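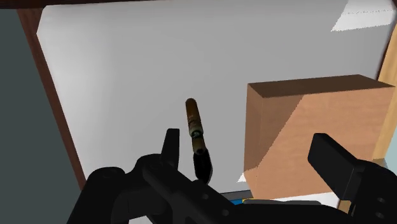 The Collen regional health authority will move its seven district clinics onto a single medicine stock ledger in September, replacing the separate paper and spreadsheet records each clinic keeps now. The change covers 428 listed items, from oral rehydration salts to insulin, and applies to both the clinics and the central medical store in Fletville. Deliveries from the store will still go out in cartons, plain tan cardboard boxes, but each carton will carry a printed label tied to a ledger entry. Clinic staff will scan the label on receipt and again when the carton is opened.

May 30, 2026
By Kerubo Temba
4 min read

Under current rules, a clinic reports its stock to the authority once a month. The figures are entered by hand and sent to Fletville, where a pharmacist combines them into one sheet before placing orders. The authority's supply review, completed this spring, found that the combined sheet was often out of date by the time orders were approved. Two clinics could report the same item under different names or pack sizes, and corrections made in Fletville were not always sent back to the clinic that made the error.

The review examined 946 order lines. It recorded three main types of fault: wrong unit of issue, missing expiration date, and duplicate requests for the same item within one ordering period. Wrong unit of issue was the most common. In a typical case, a clinic asked for tablets by the bottle and the store filled the order by the individual strip. The review did not attempt to estimate the cost of the faults or their effect on patients.

The new ledger uses one item code and one unit of issue for each medicine. A clinic will not be able to submit an order in any other unit. Expiration dates become a required field at receipt. When stock of an item falls below a set minimum, the ledger will create a draft order, which the clinic lead must approve before it goes to the store. Minimum levels will be set separately for each clinic, based on past use, and reviewed every quarter.

Software for the ledger is being supplied by Bjarnason under a contract that includes setup, training, and a support line during clinic hours. The authority will own the data. Records are to be stored in the region, with a copy made each night. If a clinic loses its connection, staff can continue to record receipts and issues on a local device, and entries will be sent when service returns. Where two entries conflict, the ledger keeps both and marks them for review by the store pharmacist.

Trostton clinic has been using a test version with four item groups: antibiotics, vaccines, diabetes medicines, and wound care supplies. According to the authority's project note, the test led to two changes. The receipt screen was shortened, and the option to record a partly damaged carton was added. Staff had been rejecting the full carton in such cases, and the store then had to issue a second one even when most of the contents could be used.

Vaccines will be handled in the ledger, but temperature records will not. Those will remain in the existing cold chain log, which uses its own sensors and reporting schedule. The authority plans to look at joining the two systems after the first year. Controlled medicines will also keep their current bound register, as required by regional rules, and will be entered in the ledger as a second record.

Training is planned in two parts. Clinic leads and dispensing staff will attend a full day in Fletville, followed by a half day at their own site. A full count of stock will be taken at each clinic just before the switch, and the count will serve as the opening balance. Clinics will stay open during the count, although routine refills may be limited to a shorter window. Patients who need a refill in that period are advised to request it a week ahead.

Paper records will be kept alongside the ledger for the first two months. After that, the authority will compare the two sets and decide clinic by clinic whether the paper forms can be withdrawn. Results of the comparison will go to the regional health board, along with figures on stockouts and expired stock. Private pharmacies in the region are outside the plan and will see no change in how they order.

12 shares
3 comments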